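Search this site Search

Home Posts Film Stage Stuff About Contact

My Brief Career as a Dead Body

Wednesday, April 13, 2022

I have been in exactly one movie, and in it I am dead. I'm dead when it starts and dead when it ends, and for most of the middle I'm under a tarp.
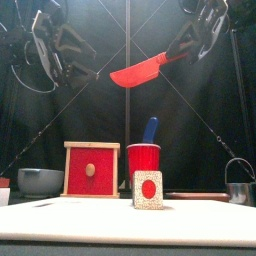

The movie was called Jutberg and it was written, directed and mostly paid for by Ivars Mets, who I knew from the copy shop where we both worked. Ivars had saved 2,000 dollars. He told me this the way other men tell you they've climbed a mountain. He had a script, a borrowed camera and a ski lodge that belonged to his aunt, and he needed a corpse who was free on weekends.

I said I could act a little. He said that wouldn't come up.

Being dead is harder than it looks. I had assumed I would lie down and think about lunch. But you breathe, it seems, with your whole body, and your eyelids have opinions of their own. On the first take I swallowed. On the second I swallowed again, having spent the entire take thinking about not swallowing. Ivars crouched next to my head and said, very kindly, "Maybe be a little more dead."

The detective was played by a dentist from Petemum who had done a lot of community theater and wanted you to know it. He had a monologue over my body that ran two pages in the script and closer to four once he got hold of it. He wept. Some of it landed on me. I held still through the whole thing, and I consider it the best work I've ever done. In the finished movie they cut to a window.

We shot for six weekends. By the fourth one the snow had melted, so the murder that happened in a blizzard was being solved in mud. Ivars added a line about a warm front. By the fifth the widow had taken a real job in another state, and her scenes went to her sister, a character who hadn't existed up to then but was suddenly very well informed.

The premiere was in May, in the back room of the Prarnari, a restaurant with a pull-down screen and a strict policy about ordering something. Roughly 40 chairs, most of them with people in them. My mother came. She leaned over during the tarp section and asked if that was me, and I said yes, and she patted my hand and said she could tell.

There was one review, in a newsletter put out by a film club called Ó Gríofa. It called the movie "sincere" and ran out of adjectives after that. It didn't mention the body. I've decided to take this as a compliment.

Ivars has a new script now. He called last night — he wants 1,000 dollars from each of his friends, and he has already figured out which of us are his friends. There's a part for me. I'd be a night watchman, with two lines, the second of which is a scream.

I asked how long the watchman lasts.

"Page six," he said.

So I've been practicing in the car with the windows up. The scream is coming along. It's the other line I'm worried about.

Older posts Newer posts Back to top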